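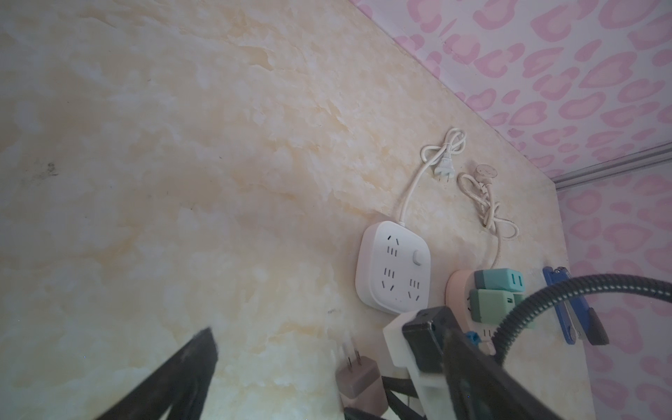

Page 2

Cesora Park and Street Furniture
Zosilora Twin Litter and Recycling Station

$2,896 per station, delivered to the curb. Anchors and two keys included. Liners sold separately.

The Zosilora is a two-stream bin station for parks, plazas, trailheads and ballfields. Trash goes in one side and bottles and cans in the other. Both sides share one roof and one base, so the station takes a single concrete pad and gets emptied on a single stop. It holds 80 gallons in total, split evenly.

We designed it for parks departments that empty bins by hand from a pickup or a utility cart. If your crews use a lift truck, look at the Moroz instead, which has pickup bars on both ends.

Body and roof

The body is galvanized steel, powder coated after welding. The roof is a single folded sheet that slopes toward the back and overhangs the openings on the front. Rain runs off behind the station, so leave a little fall in the ground there if you can. The floor of each compartment has drain holes covered with a coarse screen. The screens lift out for cleaning and don't need tools.

Standard colors are dark green, brown and black. Other colors are available on orders of several stations or more, and they add to the lead time. Ask before you order if you need to match existing benches. We can usually get close, but a new coating next to one that has been in the sun for years will look different for a while.

Openings

The trash side has a rectangular opening with a spring flap. The recycling side has a round opening with no flap, sized for bottles and cans. Restricting the shape of the hole does more to keep food waste out of the recycling than any label we have tried. A flap can be added to the round opening for sites with heavy wasp or squirrel trouble, but people tend to stop using that side if they have to touch it.

An animal-resistant latch is optional on both doors. It is meant for raccoons and dogs. It isn't a certified bear latch and shouldn't be used as one.

Doors and liners

Each side has its own front door on a full-length hinge. The door opens past square so a cart can be parked against it. Both doors use the same key, and all stations on one order are keyed alike unless you ask otherwise. If you are adding to an earlier order, give us the number stamped on the key.

Liners are rigid plastic with molded handles at the rim. A bag ring holds the bag down below the edge where it can't be seen from the front. You can run the station without liners by hanging bags from the ring alone, but most crews go back to liners after the first torn bag.

Siting

Put stations where people are already stopping: near the exit from a picnic area, beside a parking lot path, at the end of a row of bleachers. A station in the middle of a lawn gets less use and has to be mowed around. Keep it a few steps from benches, downwind if the site has a usual wind.

At Jestdale, where the parks department replaced its old single barrels along the river path, the stations went in at the path entrances and the boat ramp only. "We had barrels every couple hundred feet and half of them were empty on pickup day," says Vitalii Nechyporuk, who runs park operations there. "Fewer stops, bigger bins. Saturday is still the hard day. We do an extra run in the evening at the boat ramp from May on." The department kept a handful of the old barrels in storage for the summer concerts.

Installation

The station ships assembled. Two people can set it with a pallet jack or an appliance dolly on firm ground. On an existing pad, allow some 20 minutes for drilling and anchoring.

Set the station on the pad and check that both doors swing clear. Mark through the holes in the base, move the station aside and drill. Use the shims in the hardware bag if the pad is out of level. A racked frame will make the doors bind at the top corner, and people often take that for a hinge fault. Tighten the anchors in a cross pattern and check the doors again.

For sites with no pad, a surface plate or an in-ground frame can be ordered. The in-ground frame has to be poured ahead of time, and we can send it before the station so the concrete has time to cure.

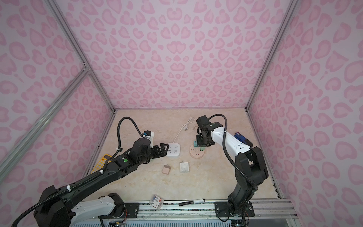

Care

Wash the outside with mild soap and a soft brush. Don't use a pressure washer on the labels or aim one at the hinges. Grease the hinges once a year. Graffiti remover is fine on the coating if it is rinsed off promptly, but test it on the back first. Touch-up paint comes in small bottles and should go on any scratch that shows bare metal.

Labels

Stations come with plain word labels for each stream. Custom labels with your logo or a second language can be printed from your artwork. Replacement labels are stocked, and the old ones come off with a heat gun.

Ordering and lead time

Standard colors normally ship within a few weeks. Spring is our busiest season, so orders placed in winter move faster. Purchase orders from cities, counties and park districts are accepted. For quotes, drawings or a coating sample, contact Volodymyr Harasym in municipal sales and include the delivery address and whether there is a forklift on site.

Related items: Moroz lift-truck bin, rigid liner, bag ring, surface plate, in-ground frame, touch-up paint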